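A Monday at the Brarkovico Linen Fair

I had been meaning to go to Brarkovico for years, and this September I finally got on the early bus with a thermos and a sandwich and went.

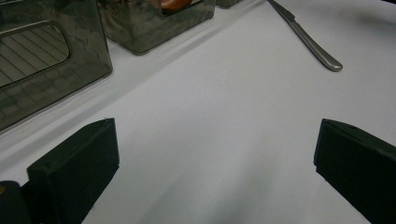 Kevin Carhuamaca wrote to me before I had even unpacked, wanting to know whether the old hall still smells of soap and whether they still make you pay for parking twice, once for the field and once for the gate. Yes to the soap, Kevin! I can't help with the parking, as I walked up from the bus stop, but there was a long line of cars at the gate and some unhappy faces in it.

The fair fills the old wash hall and spills out into the yard behind, and on a dry day the yard is the better half. That's where the secondhand people set up, with cardboard boxes of napkins and pillowcases and the odd christening gown, everything folded tight and priced on little paper tags. I spent far too long out there. A woman selling buttons told me to come back after lunch when the prices drop, and I did, and they had, though the blue glass ones I wanted were gone by then (I'm still a bit sore over those).

Indoors it's mostly the weavers and the mills. Kellmont had the big stand by the door, all towels and bed linen, very handsome and priced to match. I much preferred the smaller stand at the back, where Anselmo Cáceres was showing people how to tell a good weave by holding it up to the window. He let me try it with three different cloths and I got two of them wrong, which he was very kind about. His advice for anyone buying table linen was to wash it before you cut or hem anything, and to measure your table again at home, even if you're sure you know it. I bought a plain runner from him and I'm very pleased with it.

At eleven there was a tour of the finishing room, led by Rok Golob, and if you go, do put your name down for it as soon as you get in, as they only take 33 people. We saw the old pressing rollers, and the wooden racks where the cloth used to be hung overnight, and we heard a good deal about water. I had no idea a person could talk so long about water and keep me listening! The town has soft water, he told us, and the first mill owners chose the spot for it. The room itself is warm and the floor is uneven, so wear sensible shoes.

Lunch was at the long tables in the side room. There's a soup and a stew and a very good plum cake, and you should get the cake first, because the line for it only gets worse. I sat with a couple from Cendisau who come every year for tea towels and had already filled two bags. They told me the fair had 3,000 visitors last year, and by one o'clock I could well believe it.

The afternoon talk on getting stains out was packed to the doors. I caught most of it from the hallway. Cold water first for wine, and never iron over a mark you haven't dealt with, as the heat will set it. Somebody asked about candle wax and there was quite a lively disagreement that was still going when I left to find my coat.

The last bus goes at ten past five from the stop below the church, and it fills up, so give yourself time for the hill.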